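In defence of the charger drawer

There is a drawer in our hall that will not shut in February and will not open in July, and it is where all the chargers live. I say all, but of course there is another one in my coat, and one that stays plugged in behind the bread bin and is not to be touched by anybody. The rest are in the drawer, with their leads wound round each other like bindweed, and I have been told for years that I ought to throw them out.

I read a piece lately by a tidying person who said a household needs 2 chargers and no more. I thought about that for a good while, over a pot of tea and then over a second one, and I have come down firmly against it. Two is fine if you live alone and never visit anyone. We have a houseful most weekends, and every guest arrives with a telephone on its last legs and a hopeful look.

What I will grant the tidying people is that the leads are a misery. So one wet afternoon I tipped the lot out on the white table and put them in order, one plug and one lead at a time, and I must say I enjoyed it far more than I had expected to.
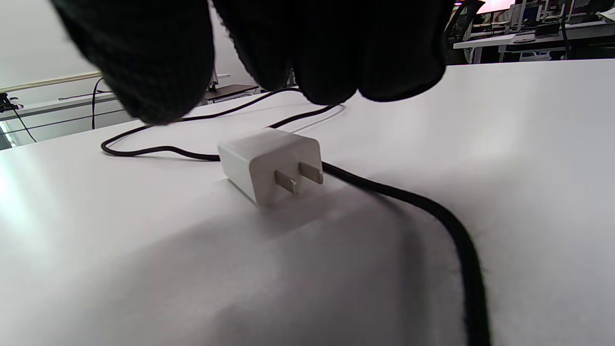 A small white plug and a black braided lead on the table.

I have grown fond of braided leads. The plain rubbery sort goes sticky at the neck and then splits, usually in the week you need it, while my braided one has been to Whiteley and back in the bottom of a bag more times than I can remember and still does its job. It does like to spring into a big loop the moment you let go of it, mind you, and you have to be patient. I lay mine flat, let it settle, and coil it loosely the way it seems to want to go. Never wind it tight round the plug - I did that for years and ruined a good many.

And I do think the little plugs themselves deserve a kinder word. We fuss over the telephone, we buy it a case and a cloth, and the plug gets yanked out of the wall and dropped behind the bed. Mine are now wiped, matched to their leads and tied with a bit of garden twine, with a paper label on each. The ones with flat pins went into a separate bag for travelling, and that bag lives with the passports, where it should have been all along.

I did part with a few. Anything cracked went, and so did the lead from my old Graline radio, which I had kept for sentimental reasons long after the radio had gone. The recycling point at Kelalo takes them in a cage by the door, and it was nearly full when I got there, so I was plainly in good company. But I would not be bullied into more than that. A plug is a small thing to keep, and a dreary thing to have to go out and buy again on a Sunday evening when the shops are shut.

The drawer still sticks, I'm afraid. My next job is to rub a candle along the runners.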